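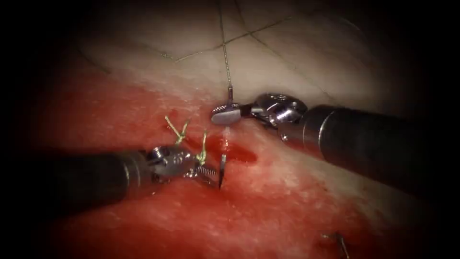
Category: Slow Hands

I learned to sew in the year when my knees stopped me from running. My aunt had left me a box with threads and one curved needle, the kind that upholsterers use, and for a long time I believed it was bent by accident. I even tried to make it straight with pliers. Please do not do this.

Last June I finally used it for its proper work. I have an old armchair from the market in Brerkusine, green, with wooden arms, and the seam under the seat was open for the length of my hand. With a straight needle you cannot close such a seam, as there is no way to reach behind the cloth. A curved needle goes in and comes out on the same side. You turn the wrist and the needle follows its own shape. If you push it forward like a straight one, it fights with you and makes a hole bigger than it should be.

My first stitches were terrible. I pulled every one too tight and the cloth made small waves, like a lake in the wind. I cut them all out in the evening and began again at six in the morning, before work, with coffee. In the morning my hands are more patient than I am.

The stitch I used has the name ladder stitch. You take a little from one side, then a little from the other side, directly across, and you leave the thread loose for four or five steps. Then you pull slowly and the two edges come together. I still like this moment very much. I called my sister to the room to see it and she said, "Yes, it is a seam."

For the thread I bought a waxed polyester from Koppel, the shop behind the post office. The spool has 600 meters, so I will be repairing chairs until I am very old. The lady there wanted to sell me also a leather thimble, and I said no, and two days later I went back and bought the thimble. My middle finger was already sore by then.

Some readers asked about light. I sit next to the window and put one lamp low on the left side, because I am right-handed and otherwise my own hand makes a shadow on the seam. I keep the thread no longer than my arm. Longer thread saves time only until the first knot.

The chair is now back in its corner. One place near the back leg is not even, and I can find it with my finger without looking. Next I want to repair the cushion of the piano bench, but first I must find a fabric that is not brown.

Dace Venckus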